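How to put together a summer fruit basket

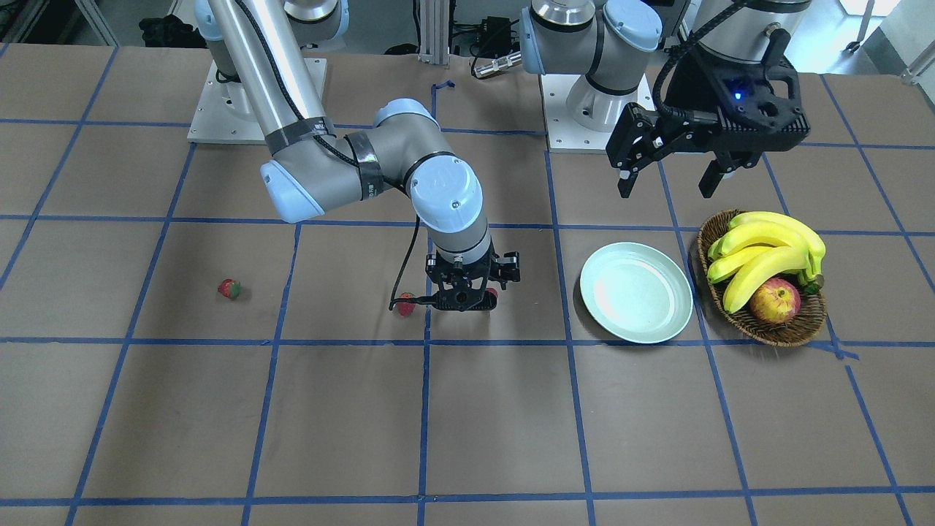

A good fruit basket starts before anything goes in it, and my favourite way to begin is to spread everything out where I can see it! I cover the table with brown paper first, which catches the drips and rolls up for the compost afterwards. Strawberries go down on the paper with space between them, well clear of the wicker basket and the plate, so they don't get squashed while you're sorting out the bigger fruit. Leave the green tops on – they look lovely and the berries keep better.

Next, line the basket with a folded tea towel. Put your heaviest fruit in first, right in the middle, then tuck medium pieces around the sides with the stalks facing in. Turn the basket as you go and fill any gaps with whatever fits (a small plum is brilliant for this).

Strawberries always go on last. Give them a rinse, let them dry for 3 or 4 minutes on kitchen paper, then nestle them into the top in little clusters. In June I add a sprig of mint too – gorgeous smell! Keep the finished basket somewhere cool and eat the berries the same day.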